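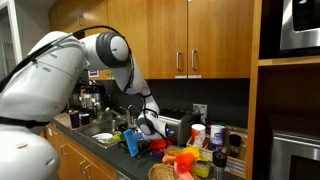 Where should the toaster go in a shared kitchen with one short counter?
Against the backsplash, near an outlet, and as far from the faucet as the cord allows. Everything else gets what's left.

Home | Forums | Small Kitchens | Break Rooms | Log in

crumb_tray
Our break room at the Rikavberg office has one sink, one toaster and 136 people with opinions. The dark counter hides dirt so well that wiping it feels optional. I'd like to move the toaster away from the sink and put the condiment caddy in between. Is that crazy?

gratum_dan
Not crazy, but now the ketchup gets the splashes. We had a caddy next to the sink at our place and the bottom went black by December.

oldmop
Leave the toaster. Your trouble is the sink. There's a plate in it and a sponge beside it, and those two have apparently never been introduced.

crumb_tray
Fair. The plate has seniority at this point.

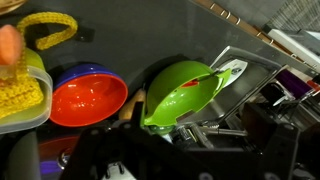

FILED UNDER: Counter Clutter

crumb_tray
The sink's other neighbors, for completeness. Does anyone else's office have a yellow crocheted dish cloth? It has a loop on it, so I assume the plan was to hang it up. It lives in a plastic food container.

threeforks
Keep the cloth, lose the container. And the bowl with the blue outside goes in a cupboard. A bowl lying on its side isn't being stored – it's resting.

gratum_dan
Disagree about the container. Containers without a home are how leftovers leave the building. I do want to know what the lime-green scoop thing is for.

crumb_tray
Scoop, funnel, colander, there are three schools of thought. I've never seen anyone use it and I'm not brave enough to throw it out.

oldmop
Throw it out Saturday. Wash the cloth at the same time.

threeforks
You can't throw out other people's kitchen stuff, oldmop. We've been over this in the Tomaszewski thread.

oldmop
And I was right there too.
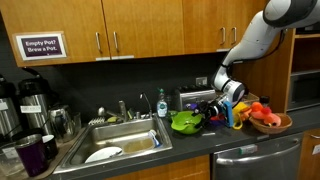 Coffee end of the counter, sign included.

crumb_tray
The sign says "Empty Pot? Brew a Pot." I'm thinking of one for the sink in the same purple.

gratum_dan
Signs do nothing. We put up 3 and people leaned their mugs on them.

We use cookies to remember your settings. Accept | Manage

Comments (2)

buken_fan: Moved our toaster in the spring. Moved it back.

halfcaf: What did you end up doing with the green thing?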